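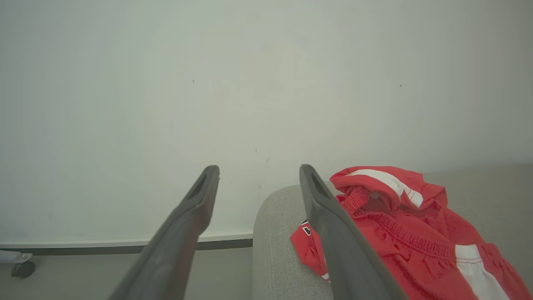 Urkthorpe Laundry Arm Project

Contents: Overview — History — Equipment — Sessions — The Heydari round — Teaching — See also

Overview

The Urkthorpe Laundry Arm Project, known to nearly everyone who has taken part in it simply as "Laundry", is a student robotics project at Urkthorpe College in which pupils and first-year students teach a robot arm to pick up, move and fold ordinary clothes. It began as a winter activity of the college's engineering club and has since grown into a taught option with its own room, its own small competition and a good deal of folklore. The project is best known locally for its insistence on working with real garments on real furniture — shorts on an armchair, towels over a rail, a jumper dropped behind a door — where many school clubs prefer blocks and balls on a marked board.

Members usually describe the work as slow and rather companionable. One person guides the arm, another watches the pictures coming back from the small camera at the wrist, and a third keeps the notebook, and over a long afternoon these jobs get passed round along with the biscuits.

History

The project was started by Mahnaz Ranjbar, a teacher of design and technology at the college, after an open evening at which the club's line-following cars had gone round and round very nicely and drawn polite applause. A parent asked whether any of the machines could help at home. Ranjbar wrote the question on the whiteboard, and it stayed there for most of the following term while the club argued about what "help at home" might mean. Washing up was ruled out on account of the water. Making beds was thought too ambitious (though it comes up again every year, usually from the newest members, and always with great confidence). Picking clothes up off the furniture was chosen in the end, chiefly on the strength of an impassioned speech by a student, Ehsan Shahbazi, who shared a bedroom with two brothers and felt he knew the subject.

The first year was spent almost wholly on socks. Shahbazi's early notebooks, which are still kept in the room and still consulted, record try after try in a small upright hand, with remarks such as "went under it", "pushed it along" and, on one cheerful page, "got it!!" underlined twice. By the following August the group had moved on to shorts and T-shirts, and the college agreed to let them have a former common room on the ground floor, sofas and all.

Equipment

The arm used by the project is an Ollik, a light bench-top model bought second-hand and repaired several times by its users. It ends in a pair of dark grey fingers that open and close like a simple pair of tongs. The wrist camera looks out between them, so that whoever is watching the screen sees both fingertips and whatever lies beyond. New members often find this view odd at first, a little like trying to butter toast while looking along the knife, but most come to prefer it, and some say they find it hard to judge a grasp from anywhere else.

The furniture matters nearly as much as the arm. A soft seat gives way when it is pressed, and cloth lying on a rounded edge hangs partly over the side, which makes it easier to catch from one direction and a great deal harder from another. The group has kept the common room much as it was for this very reason, and newcomers who try to tidy it are gently stopped.

Clothes come from a donation box. Sports kit is especially prized. Red football shorts with white stripes down the sides are a favourite for beginners: the colour stands out well against pale upholstery and a white wall, the stripes help a person to work out which way round the garment is lying, and the gathered waistband gives the fingers something thicker to hold. Black socks on dark cushions are left until much later.

Sessions

A usual session begins at four o'clock in the afternoon and lasts 90 minutes, although the room is seldom empty by then. A garment is dropped on to the seat from a standing height — never arranged, a rule of Ranjbar's that is painted above the door — and the student guiding the arm has to bring the fingers down so that they sit on either side of an edge or a fold. This is called "straddling" in the group's own language, and learning to see a good straddle is reckoned the first real step in the course. Only then are the fingers closed and the garment lifted.

Each try is saved together with the pictures from the wrist, and the saved tries are used to train the program that will later run the arm by itself. The collection stood at 3347 tries when it was last written up for the college newsletter. Poor ones are kept as well as good ones, with a note of what went wrong, and there has been a long and friendly quarrel about whether this is wise. Ysaline Lecomte, who led the project's software side for several years, was firmly in favour of keeping everything, and her notes on the matter run to a great many pages. Others have complained that the program has learned their bad habits along with their good ones, including a sort of nervous wiggle before closing that can be traced quite plainly to one particular intake of students.

The Heydari round

Once a year the project holds a contest, the Heydari round, named after the shop that supplied its first bag of unsold clothes. Teams of students have a set time to train the arm on a garment they have not handled before, after which it must work without a guiding hand. The drop is made by a guest, who is asked to be as careless as possible. In its first year the round drew 6 teams, all from the college; it has since been opened to neighbouring schools, and the most recent one had 11.

Marks are given for picking up the garment, for carrying it to the basket and for leaving the cushions where they were. There is also a prize for the best notebook, which many of the older members regard as the one worth having. Soo-ah Ji won it two years running with pages full of little pencil drawings of folds, each with the finger positions marked, and copies of these drawings have been handed to beginners ever since. The prize itself is a tea towel, badly folded on purpose.

Teaching

The project became a taught option under Homa Shirazi, who took over from Ranjbar and still runs it. Shirazi kept the afternoons much as they had been but added a short course at the start of the year on how cloth behaves, in which students handle the garments themselves, first with two fingers and then with a pair of kitchen tongs, before they are allowed anywhere near the arm. Many arrive expecting to write programs from the first day and are a little put out to be given tongs, but the course is fondly remembered, and former members have been known to come back for it.

Assessment is by notebook and by a short talk. Students are free to choose the garment they speak about, and past choices have included a dressing-gown cord, a swimming cap and a duvet cover that took up most of the lecture room.

See also

Gukoline, the project's home-made program for sorting and labelling saved tries
Ollik arm, repairs and spare parts
Urkthorpe College engineering club
Heydari round, rules for visiting schools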